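### 4.2 Equipment Planning and Cost

The budget for the pouring cell was drawn up before any task design was finished, and this section records what we asked for, what we left out, and what we would change. The arm was already owned by the department. Everything else had to fit under a single small-equipment request, which closes each March.

We split the request into fixed items (gripper, table, power and safety hardware) and consumables (beakers, cloth, straps, tape). The gripper was the largest line at 3195 dollars, quoted by Brurar with fingers included. A second quote from Pritchard was lower but left out the mounting parts, and it was set aside. Figure 3 shows the pouring task that the purchase was meant to support. 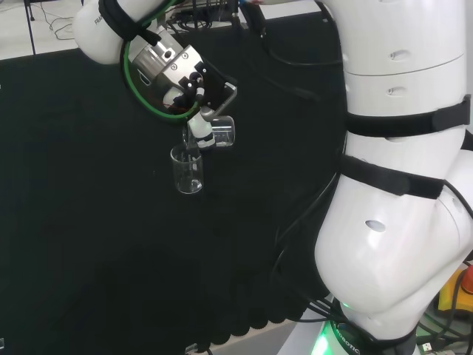

**Figure 3.** Pouring pose with two clear glass beakers, one held in the gripper fingers above the other.

Glassware was budgeted at 215 dollars. We chose glass over plastic because the methods we compare against use it, and clear vessels are the harder case for perception. Breakage was planned for in the same line – there was no separate reserve. Surface covering and cable ties came out of general lab funds and are not counted here.

Cable routing was the item we planned for least well. The request had no line for it, and 655 dollars was later moved over from the travel budget to pay for longer leads and connectors.
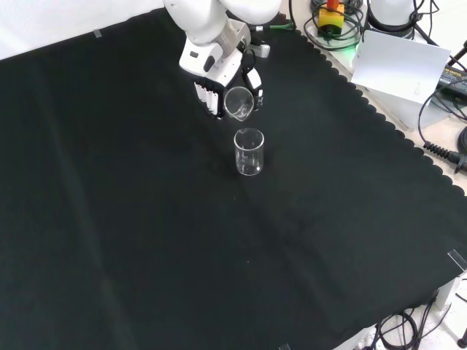

Cledell, reading an early draft of the budget, objected that staff time for setup had been left out and that any lab copying our numbers would come up short. We accept the point. Setup hours were not logged, so we can't give a figure, and the totals in this section cover purchased goods only.

A service plan from Ernlow was priced at 1000 dollars per year. We declined it in the first year and would include it in a second request, mainly to cover the gripper. 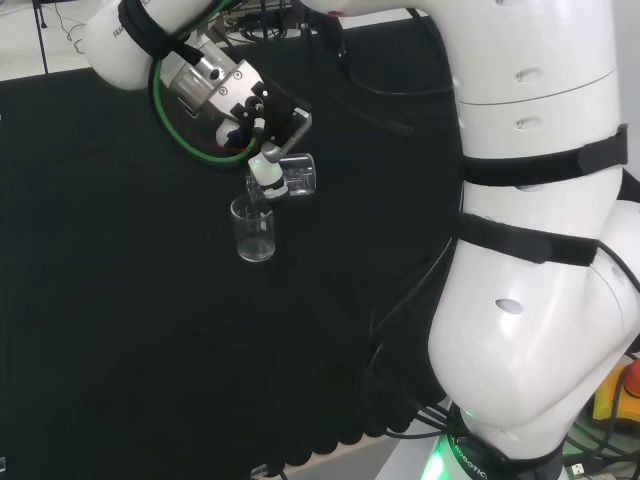 Should a lab with a smaller budget buy the gripper or the service plan first? The gripper comes first – the plan can be added at the next request, and the task can't be run at all without a way to hold the glass.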